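목록 보관소 > colden-users > 2020 > 스레드 보기

제목: Re: [colden-users] 증분 백업 후 색인 재구성 시간 문제
보낸 사람: Baptiste Leclerc
날짜: 2020년 1월 8일 수요일
받는 사람: colden-users 목록

Maëlys Texier 님이 쓰신 글:
> 10월에 저장소를 새 볼륨으로 옮긴 뒤부터 증분 백업 자체는 금방
> 끝나는데 색인 재구성 단계에서 시간이 지나치게 오래 걸립니다.
> 스냅숏은 672개이고 보존 규칙은 기본값에서 손대지 않았습니다.
> Jileck 쪽 로그에는 오류가 없고 "segment merge deferred"만
> 반복됩니다. 세그먼트 크기를 키우면 해결되는 문제인지, 아니면
> 저장소를 처음부터 다시 만들어야 하는지 궁금합니다.
>
> 그리고 prune을 중간에 끊은 적이 한 번 있는데, 이것이 관련이
> 있을 수 있습니까?

순서를 바꾸어 마지막 질문부터 답합니다.

prune 중단은 관련이 있습니다. 중단된 prune은 데이터를 손상시키지 않지만 임시 색인 조각을 남깁니다. 다음 prune이 정상 종료되면 이 조각은 정리됩니다. 다만 정리는 잠금 파일의 소유자 정보가 현재 호스트와 일치할 때만 수행됩니다. 볼륨을 옮기면서 호스트 이름도 바뀌었다면 조각은 계속 남아 있고, 병합기는 매번 이를 후보 목록에 넣었다가 잠금 때문에 건너뜁니다. "segment merge deferred"가 그 흔적입니다. 경고 등급이 아니라 정보 등급으로 기록되므로 오류만 걸러 보면 나타나지 않습니다.

확인 방법은 다음과 같습니다.

 colden index list --orphans
 colden lock show --verbose

첫 번째 명령의 출력에 항목이 있고 두 번째 명령의 owner 필드가 이전 호스트 이름이면 위의 경우에 해당합니다. 이때는 저장소를 다시 만들 필요가 없습니다. 백업 작업을 모두 멈춘 상태에서 lock release를 실행하고 prune을 한 번 끝까지 돌리십시오. 다른 클라이언트가 같은 저장소에 쓰고 있는 동안에는 절대로 잠금을 강제 해제하지 마십시오. 색인 헤더가 두 번 기록되면 복구는 가능하지만 전체 검사가 필요합니다.

세그먼트 크기에 대해서. 기본값 500은 항목 수 단위이며 바이트가 아닙니다. 설명서의 해당 표에는 단위가 빠져 있습니다. 1000으로 올리면 병합 횟수는 줄지만 병합 한 번에 드는 메모리가 늘어납니다. 고아 조각이 남은 상태에서 이 값을 바꾸면 기존 세그먼트가 전부 재작성 대상이 되어 첫 실행이 지금보다 더 느려집니다. 조각 정리가 먼저이고 크기 조정은 그다음입니다.

보존 규칙도 한 번 검토하시기 바랍니다. 기본 규칙은 시간별 스냅숏을 만료시키지 않습니다. 매시간 백업하면 28일에 672개가 쌓이므로, 적으신 숫자는 시간별 스냅숏만 28일 치가 남아 있는 경우와 일치합니다. 저는 시간별 규칙에 만료를 두고, 주간 스냅숏은 4개만 유지합니다. 색인 시간은 스냅숏 수보다 고유 청크 수에 더 좌우되지만, 스냅숏 목록을 읽는 단계는 선형으로 늘어납니다.

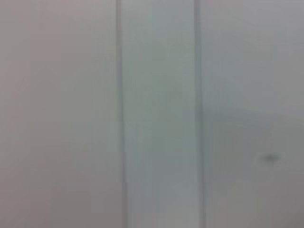 병렬도 설정(index.workers)은 이 문제에 효과가 없습니다. 병합 단계는 단일 스레드로 동작합니다. Pilkington 백엔드를 쓰는 경우에는 읽기 단계에서 약간의 차이가 나지만, 로컬 볼륨이라면 기본값을 그대로 두는 편이 낫습니다. Grirnier 압축을 켜 두셨다면 색인에는 적용되지 않도록 compress.index = off 로 지정하십시오. 색인은 이미 해시 값이 대부분이어서 크기가 거의 줄지 않고, 재구성할 때마다 해제 비용만 추가됩니다.

위 조치 후에도 시간이 줄지 않으면 다음 두 가지를 목록으로 보내 주십시오. 첨부 대신 본문에 붙여 넣으시면 됩니다.

 colden stats --index
 재구성 한 회분의 Jileck 로그(정보 등급 포함, 경로는 가려도 무방)

로그를 자를 때 첫머리의 버전 행은 남겨 두십시오. 볼륨의 파일 시스템 종류와 마운트 옵션도 함께 적어 주시기 바랍니다. 동기 쓰기로 마운트된 볼륨에서는 세그먼트를 닫을 때마다 대기가 발생하며, 이 경우는 위의 내용과 별개로 보아야 합니다.

Baptiste Leclerc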